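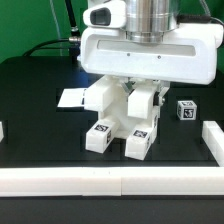
Krystyna Domański wrote to me that I'm making too much of the tenancy list, and that if a landlord can see who trashed their last flat, the rest of us pay lower bonds. Maybe. I've rented for 15 years and my bond has never gone down.

For anyone who missed the May post: Skelbridge keeps a list of renters. Agents pay to search it and agents also write the entries. You'd think a person would be told when their name goes on. The terms say they will be notified "where practicable", and I'd like to know when it isn't, given that the agent has your phone number, your email and your new address for the bond refund.

I paid the $50 to see my own file. It had 2 entries. One was a late payment from the Makowska Street place, which is fair enough, I was late. The other was a noise complaint at a unit in Temska, where I have never lived. Same surname, different first initial.

Getting it removed means asking the agent who lodged it. That agent was bought out by Ramance, and Ramance says it doesn't hold the old records, so it can't confirm the entry is wrong. It can apparently still leave it up.

Krystyna's other point was that honest tenants have nothing to worry about. I paid for a copy to find out I'd annoyed the neighbours in a town I've only driven through. The correction form went in on 08/09/2019 and the receipt says to allow 2 months. I'm applying for a new lease before then, so the agent will get to read it first.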